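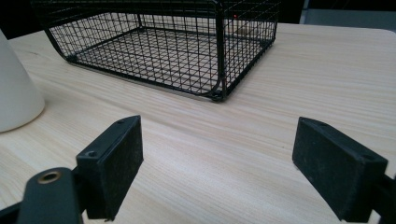 Black wire mesh basket on the pale table. My favorite of the bunch!

Baskets, bins and boxes: the apartment so far

A few of you asked after the last post whether I was ever going to show how things are stored around here, and I kept saying yes and then rearranging everything one more time. So I'm going with it as it stands in November, unfinished corners and all. It's mostly baskets. I have a basket thing. My sister says I have a basket problem, but she also asked me where I got the round ones, so I'm not taking it to heart.

Captions are short where I managed to keep them short (I mostly didn't). Sizes and shops are at the bottom for the people who always write to me about sizes and shops.

The black wire mesh one
I love this grid. It's thin wire in little squares all the way around and across the floor, with a heavier wire on the edges and corners, so it looks light but has a real outline to it. On a pale table the wood grain comes right up through the bottom and you get this graph paper effect that I find much more pleasing than I can justify to anyone.

The front corner of the black one
The edge wire bends around at the bottom corner in a smooth curve, and it's a small thing, but I had a cheaper basket before with cut ends at every corner and it put a pull in two sweaters. I run my thumb around the corners of every wire basket in the store now. People look at me.

What goes in it
Mail on top of magazines on top of the tablet charger, most weeks. I tried it for fruit first, and pears got a waffle print on the underside. Lemons were fine. Onions were fine too, except for the skins, which came through the squares and ended up all over the table like confetti. So: mail.

The bread basket that holds no bread
Long, shallow, willow, from my grandmother's kitchen. It has clothespins in it and it has had clothespins in it since I was eight. I did move it from the windowsill to the top of the washer this year, and for the first week I walked to the windowsill every single time.

Round ones, pair of
These are the ones my sister asked about. Seagrass, soft sides, two handles each. They came from the Rezende sale in a stack, and I had no plan for them at all – I just liked how they slumped. One has scarves in it. The other has gone through yarn, dog toys (we were dog sitting), the good tote bags, and is now back to yarn.

Under the hall bench
Flat wooden crates on felt pads. Nicanor Lozano down the hall cut them down for me because the bench is lower than any crate made by any company on earth, and he wouldn't take money for it, so he got a lemon cake. Shoes go in the left one. The right one is supposed to be shoes as well and is, at this moment, an umbrella, a bike pump and a bag of potting soil.

Bench, other angle
Just because the light in the hall is good for maybe half an hour after breakfast and I never get to show it off. The hooks are still the old ones. I know. I've had the new ones in a drawer since spring.

Pantry shelf, top
Clear bins from the Clakar range, the kind with the lip at the front. I was against clear bins for years and I've given in completely. You can see when you're down to the last bag of rice. I don't label them, I tried labels, and all that happened was that I had a bin marked LENTILS with crackers in it for most of a year.

Pantry shelf, middle
Cans, in rows, no bin. I bought one of those stepped racks and returned it. Cans are already stackable! They come that way!

Pantry shelf, bottom
Potatoes in a lidded basket, and next to it the paper bags, folded, in a magazine holder stood on its side. If you take one idea from this page, take the magazine holder. It also works for cutting boards and baking trays, and for the lids of pans if you don't mind a bit of noise.

The drawer
Everybody has the drawer. I put dividers in mine in the summer, and it's better, in the sense that it's now six small messes. Batteries have their own box, with a lid, and that part has held. Rubber bands have their own box too and will not stay in it.

Bathroom, above the sink
Enamel tray, a jar for the toothbrushes, a little wire basket with hand towels rolled up in it. This is the small cousin of the black one on the table, same kind of grid. I rolled the towels for company and then found I liked pulling one out of the roll, so now I just do it that way. Takes a minute on Monday after the wash.

Bathroom, behind the door
Over-the-door rack, white, ugly, wonderful. It carries everything I don't want to look at. If the door is open you never see it, and I keep the door open a lot.

Desk corner
Letter tray from Faltwood, two levels. The top is for things I have to do and the bottom is for things I have done and can't quite throw out. Once in a while I swap them by accident, and I paid one bill twice in the fall because of that. They gave it back, but it took forever.

Yarn again
It moved while I was writing this page. It's in the bedroom now, in a lidded hamper, because a moth came in through the kitchen window and I panicked. The seagrass basket is open for new business, so send me your ideas.

Closet floor
Fabric cubes, gray. Not much to say about fabric cubes. They sag a little after the first wash, and a piece of cardboard in the bottom fixes it. I cut mine from the box the hamper came in.

Closet, up high
Suitcase, and inside the suitcase the winter blankets, and inside the blankets the fan. When I travel in winter I have to find a place for a fan. I've thought about this a lot and I still think it's the best use of the space.

Toys, for the visiting kids
One bin. It used to be four bins sorted by type, and I spent every Sunday evening putting small animals in with small animals. Now everything goes in together, the kids dig around in it like it's a sandpit, and it takes two minutes to clear up. The blocks have scratched up the inside, so if you're buying one for this, get a color that doesn't show it.

Balcony box
Not pretty. Gloves, string, a trowel, the watering can rose that fell off the watering can. It's got a bit of a leak on the hinge side, so nothing in there can mind getting damp.

Things I gave away
The spinning spice rack, the three-tier fruit stand, the basket shaped like a hen (it was very well loved, and my neighbor's daughter has it for hair clips). Also a big rattan trunk that shed bits on the rug every time I opened it. I miss how it looked. I don't miss vacuuming.

Sizes and shops

The black mesh one: I got it secondhand at the Brustergate flea market, no tag on it, for $25 with a lamp thrown in. The lamp doesn't work yet. I don't know who made the basket, so please stop asking me, I'd tell you if I knew! What I'd look for is a small square grid and thicker wire along the edges. The wide grids let pens through.

Seagrass rounds: Rezende, the medium. They have them in a darker shade now too, and the handles look longer on those.

Clear bins: Clakar, the deep size for the top shelf and the narrow size for the fridge. Measure your shelf with the door closed. I measured mine with it open and had to take the deep ones back because they stuck out past the edge.

Letter tray: Faltwood. It comes flat and you slide the levels in yourself. Mine was a bit stiff and I used candle wax on the grooves.

Willow bread basket: grandmother. Sorry.

Cleaning, since it comes up every time

Wire mesh collects dust right where the wires cross, and a cloth just drags it around. A dry paintbrush gets it out, one of those wide ones for trim. If it's kitchen dust (the sticky kind) I put the whole thing in the shower with dish soap, shake it hard over the tub and leave it upside down on a towel overnight.

Willow gets the vacuum with the brush end, and a damp cloth once or twice a year. Seagrass I only shake out the window. I got one wet once and it smelled like a barn until summer.

Next up is the linen closet, if I can get it to stay closed. I'm also still looking for something low and long to go on the radiator shelf, no deeper than a paperback, so if you've seen one anywhere, leave a note under this post and tell me what color it comes in.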